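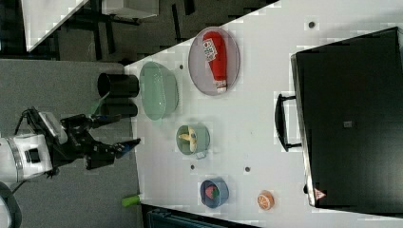 So I've finally cracked the labneh. It's taken me most of the winter and more milk than I'd like to admit to, but there's a tub of it in the fridge as I type and I'm going to eat the lot on toast before anyone else gets home.

For those who came in late, I've been making yogurt since my neighbour Tarek Lahlou handed me a jam jar of his starter over the fence and told me to keep it alive. He gave me next to no instructions (warm milk, spoonful of this, leave it alone) and my first batch came out like drinking yogurt. Second one was worse. I got it behaving by the end of autumn, and then of course I decided plain yogurt wasn't enough and I wanted the thick, tangy, spreadable stuff you get in the little shop on Fendow Street.

What I've changed is the milk. I'd been using whatever was on special, and most of it was low fat, which was fine for breakfast but hopeless once you strain it, all chalky and a bit sad. Now I buy the full cream from Bortolotti, the deli next to the chemist. It's unhomogenised, so there's a plug of cream at the top of the bottle and you have to give it a proper shake or you end up with one very rich corner. I get 2 litres at a time. It's dearer, yes, but I've stopped buying dip so I'm calling it even!

The method, such as it is. Heat the milk slowly until it's steaming and just starting to shiver at the edges, and hold it there for 15 minutes, stirring when you remember. I used to skip the holding bit and I'm convinced that was half my trouble with the thin batches. Let it cool until you can keep a clean finger in it comfortably, whisk in a big spoon of the old yogurt, put the lid on, wrap the whole pot in a beach towel and stick it in the oven with only the light on. I leave mine overnight. Then it goes in the fridge for the day, and after that it gets salted and tipped into a cloth over a colander.

The cloth! I went through chux, a tea towel with a loose weave, and a proper cheesecloth that shed fluff into everything. The winner is an old cotton pillowcase, boiled, with no fabric softener anywhere near it. Tie it up, put a saucer and a tin of tomatoes on top, and back in the fridge it goes. A day gives you something like cream cheese. Two days and you can roll it into balls and keep them under olive oil, and that's what I did with this lot. Dried mint on half, chilli flakes on the others.

You'll have a heap of whey left over. I've put it in pancakes and in bread dough, and Kha Văn from work swears by it for marinating chicken, though I haven't tried that yet. Mina (the dog, for new readers) gets none of it, however hard she stares.

I did try the goat's milk version as well, from the Dukham stall at the growers' market. Lovely flavour, a bit grassy, but it set so softly that most of it went straight through the pillowcase and I ended up with a very small, very expensive blob. If anyone's had luck with goat's milk I'd love to know what you did. Did you strain it for longer? Use more starter? Someone told me to stir in milk powder and I'm a bit suspicious of that.

Next job is working out what to do with all the little jars, and I've promised Tarek one of the chilli ones in return for the starter, so I'd better go and find a lid that fits.

We use cookies to improve your experience on this site. By continuing to browse you agree to our use of cookies. Accept | Manage preferences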